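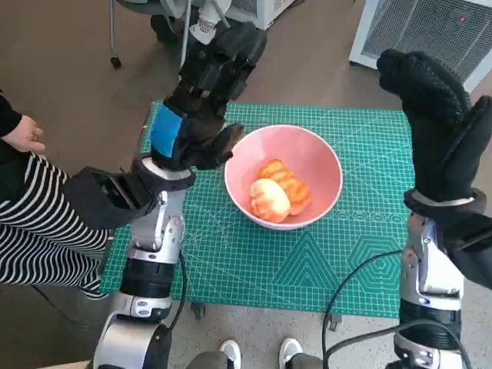
One Fekero reader wrote that the first quote for a two-arm station covered the arms and left out nearly everything around them, and asked for the full list before the next order. This section gives that list.

Section 4. Planning and Budgeting Your Greltow Station

4.1 Before you request a quote

1. Write down the objects the station will handle. Food, soft goods and hard parts need different fingertips.
2. Decide how many hands you need. The Greltow base package includes two arms and no hands.
3. Choose a hand type for each arm. Gloves for jointed hands are ordered separately.
4. Measure the floor. Leave 39 inches clear on each side of the table for people to stand and pass.

Note: Work surfaces and bowls are not part of any package. A gridded cutting mat from a craft store is fine.

4.2 Grippers and wear parts

1. Order one spare set of fingertip pads per gripper.
2. Enter pads, screws and tape as running costs. Do not put them under equipment.
3. Allow $667 per station for the first year of wear parts.
4. If you plan to handle baked goods, add cleaning supplies to the same line.

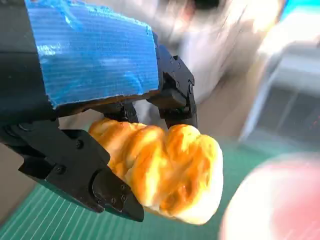
Figure 4-2. Gripper holding a bread roll over the mat.

Caution: Do not order the Postma long finger for use with a wrist camera until you have checked the clearance. Returned fingers carry a restocking fee of 18 percent.

4.3 Room and furniture

1. List what the room already has: chairs, shelving, storage boxes, monitors.
2. If operators will use VR headsets, set aside an area where they can raise both arms without hitting a screen.
3. Budget for stands and poles. They are sold by Rerkano in single units, and shipping is charged per piece.
4. Add 100 feet of cable for a room with one station. Keep cable off the walking path.

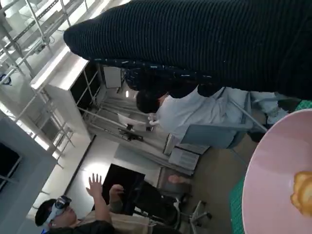 Figure 4-3. Room with a headset user, monitor, office chair and shelving.

Note: Prices in this section were checked on July 26, 2022. Ask for a new quote if yours is older than that.

4.4 Sending the order

1. Put arms, hands and wear parts on separate lines.
2. Mark any item you will buy locally.
3. Keep a copy with the station log. You will need the line numbers for warranty claims (see Section 9).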